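# Notice of claim

A **notice of claim** is a written statement that a person must deliver to a public body before suing it for money damages. It tells the body who is making the claim, what happened, where and when it happened, and what loss resulted. In most systems that use the device, a suit filed without a valid notice can be dismissed, even when the underlying facts are strong.

## Purpose

Notice rules give a public body time to inspect a site, speak with witnesses and save records while they are still fresh. They also allow small claims to be paid without a court case and help a finance office set aside money for larger ones. Critics point out that the deadlines are much shorter than those for suits between private parties, and that injured people often learn of the rule too late.

## Contents

A typical notice must state:

- the name and mailing address of the claimant
- the date, time and place of the event
- a short account of the facts
- the type of injury or damage
- the amount claimed, if known

Courts differ on how exact these items must be. Under a strict reading, a wrong street number can defeat the claim. Under the substantial compliance test, a notice is enough if it lets the body find and look into the event. Most disputes concern place – a broken sidewalk described only by the nearest corner, for instance.

## Delivery

The notice must reach the officer named in the statute or charter, usually the clerk. Delivery to a police officer, a bus driver or a department desk generally does not count. In Menerton, the charter requires two signed copies, one for the clerk and one for the city attorney. Pridlow accepts a single copy by certified mail.
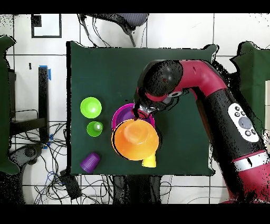 ## Late notice

Many statutes let a court accept a late notice on request. The judge weighs the length of the delay, the excuse offered, and whether the body already had actual knowledge of the facts. An accident report written by a city employee may show such knowledge, but only if it connects the event to a possible fault of the city.

In *Farina v. Town of Mikelik*, a notice filed 22 days late was allowed after the town's own road crew was shown to have logged the defect in August. A second claimant, whose notice was 345 days late, was refused.

## Effect on limitation periods

Filing a notice does not start a lawsuit. The limitation period usually continues to run, although some statutes pause it while the claim is under review. A claimant who waits for a reply – which may never come – can therefore lose the right to sue.

## See also

- Sovereign immunity
- Statute of limitations
- Tort claims act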